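Rolldale Lettings and Sales Listings: README

Contents

The files hold 500 property listings from Rolldale and the streets on the Durkville side of the river. Each row is one listing, with the asking price or monthly rent, number of bedrooms, type of home, council tax band and the date it was last changed. Kuo-hua Yang typed up the older entries from printed brochures. Man-lok Au checked the rents.

Files

sales.csv — houses and flats for sale
rentals.csv — houses and flats to let
notes.txt — remarks left by the agents, spelling as found
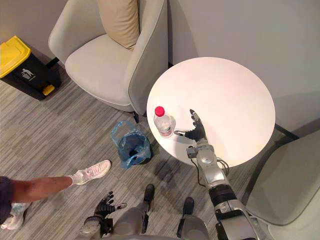
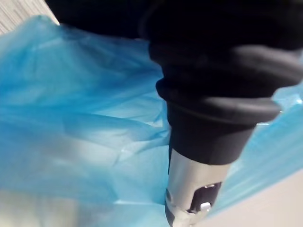
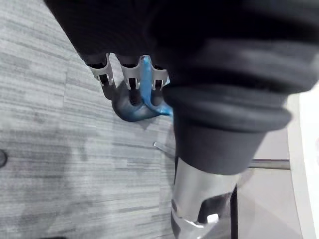 The furnished column in rentals.csv takes yes, part or no. "Part" normally means white goods and curtains only. Loose items go in the extras column, in the agent's own words, and they can be as large as a wardrobe or as small as the clear plastic water bottle with the red cap on the round white table. We leave them in. Filter on furnished if you only want the main pieces.

Known problems

In 13 rows the postcode is missing. Flats above shops are sometimes entered as maisonettes. Rents for Tang Court include heating, the others do not.

Updates

Last full update 1st June. The next is due in July and will add 60 listings from Dravalach. Send corrections to Yuk-lan Shih, with the row number.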